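Speaker notes: Specifying natural stone for kitchen counters
Sølve Sundqvist, Berge session, 22 slides

Slide 1. Title
Leave up while people sit down. Handout is at the back. Questions at the end, except on units, which can be asked at any time.

Slide 2. Scope
Slabs for horizontal use in kitchens. Flooring and cladding are excluded. Engineered quartz appears once, on slide 16, for comparison only. Most of what follows comes from the Gulton refit, where we specified counters for 29 apartments and got the first order wrong.

Slide 3. Trade names
"Marble" on a supplier's list is a sales category. It can cover true marble, limestone that takes a polish, serpentinite, and in a few cases quartzite. The names printed on the tag at the yard tell you nothing about mineral content. Ask for the petrographic name. If the yard cannot supply it, run the tests on slide 5 before you sign.

Slide 4. What the name should tell you
Calcite and dolomite stones react with acid. Quartzite does not, in any way that matters to a kitchen. Serpentinite varies by batch and by how much carbonate sits in the veins. Pause here. The Gulton client had been told that the stone was "sealed against lemon."

Slide 5. Field tests
Scratch test with a steel point on the underside of an offcut. Calcite marks easily, quartzite does not. Acid test with a drop of dilute hydrochloric acid, same offcut, gloves and glasses on. Dolomite may need to be powdered first before it fizzes. Write the result on the offcut with a paint marker and keep it until handover.

Slides 6 to 8. Veins
Three slides, move quickly. A vein is a filled fracture. The filling may be harder or softer than the host rock, and it will polish differently. On dark stone with dense pale veining, expect the veins to wear at their own rate. Run a fingernail across them at the yard. If it catches, the slab has open fissures and will need resin.

Resin filling is normal practice. Ask whether the slab has a mesh backing, and ask what resin was used. Some resins yellow near a south window. Vundis lists the resin on its slab sheet, and the other yards we dealt with had to be asked twice.

Slide 9. Pattern and layout
Heavily veined material is hard to lay out because the eye follows a line across the counter and stops where the line stops. Two pieces that each look fine can look wrong together. A change in tone across the joint makes it worse, even when the stone is from the same block. Leave the slide up for a few seconds and let people find the mismatch for themselves.

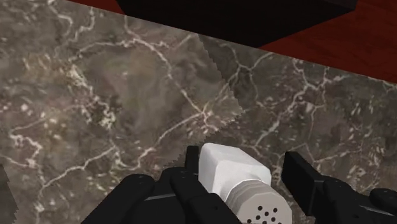
Slides 10 and 11. Joints
Put joints where the counter changes direction or at the sink, if the cabinet below can carry it. Keep them away from dishwashers. Bookmatching needs consecutive slabs, polished on opposite faces, and this has to be ordered before the block is processed. It can't be arranged afterward.

Ask for a dry layout with templates on the actual slabs. A phone picture of a slab leaning in a rack is not a layout. At Gulton we approved from pictures, and the remake added 1632 to the cost of one apartment before fitting.

Slide 12. Thickness and support
Go through the table row by row. Stress that unsupported overhang depends on the stone, the thickness and the direction of the veins. A vein running parallel to the wall at the overhang is a crack waiting for someone to sit on it.

Slides 13 and 14. Sealers
Penetrating sealers slow down staining. They do nothing against etching, which is a reaction at the surface. Say this twice. Most complaints in the Gurura survey were etching reported as sealer failure: 403 responses, chart on slide 14. Note the poor wording of question six before anyone else does.

Slide 15. Honed or polished
Etch marks show less on a honed face. Oil shows more. Give the client a sample of each, with a lemon and a bottle of olive oil, and let them keep both overnight.

Slide 16. Engineered quartz
One minute. Low porosity, consistent pattern, poor tolerance of hot pans. Repeated pattern is visible on long runs.

Slides 17 to 20. Specification clauses
Read clause 4 aloud. It requires the fabricator to get written approval of the joint positions before the first cut. The rest is in the handout.

Slide 21. Contacts
Skip if running late.

Slide 22. Questions
If asked about prices, refer to the September list.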